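Leave the shirt where it is

Every flat soft thing in a house becomes a shelf for clothes. Ours is grey, padded, against the wall, and I have stopped fighting it. Ainhoa Benítez wrote in the Hisdale newsletter that a heap is a decision put off. Fine. Some decisions can wait till the washing's done.

Worn once, not dirty, not clean. Where does it go? Not back in the drawer with the fresh stuff. Not in the wash either, I'm not running a load at 90 for a top I had on for an hour. 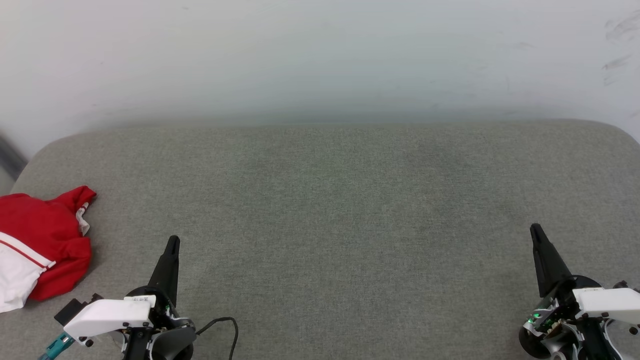 Red and white, on the grey, awaiting a verdict.

The shops would love to sell me an answer. Rarura does a valet stand for 130 quid, a sort of skeleton with shoulders. Hung with thin air it looks daft, hung with a jersey it looks like a goalkeeper. I already own a place to put things down – it's wide and it doesnt fall over.

My one rule, pinched from Hiếu Ngô downstairs: one person, one heap. Once it's two shirts and a towel you're into archaeology. Mine gets dealt with before bed. Most nights. Folding it at four in the afternoon to please a newletter, no.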